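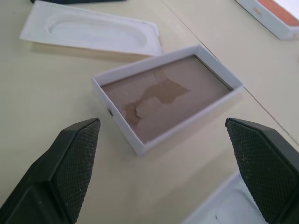 Search this site Search
3 min read

Lotte De Bruijn took over the Plidthorpe choir in October, when it had 19 singers and no pianist. She had sung alto there for seven years and had never conducted anything.

"Mieke asked me in the car park," she says. "I said I'd do it until Christmas."

Mieke Vermeulen had led the choir before her and still sings with it, in the back row of the sopranos. She gave up the job when her hearing got worse on the left side. "I couldn't tell if the basses were flat," she says. "They usually were, so I'd just tell them they were."

Rehearsals start at half past seven in the old school at Derkbridge. De Bruijn dropped the long warm-up and moved the tea break to the end, which lost her two tenors. One has come back.

She chooses the music herself. The spring concert will have a set of folk songs arranged by a former member called Peeters, who left 71 handwritten scores to the choir. De Bruijn has been typing them up at her kitchen table. "His sevens look like ones, so the bar numbers are a mess," she says. "The tunes are lovely, though. Some of them haven't been sung since I joined."

There are no auditions. New singers can sit in for three weeks before they pay anything.

Vermeulen thinks the sound has improved. "She stops us more than I did," she says. "I don't always like it."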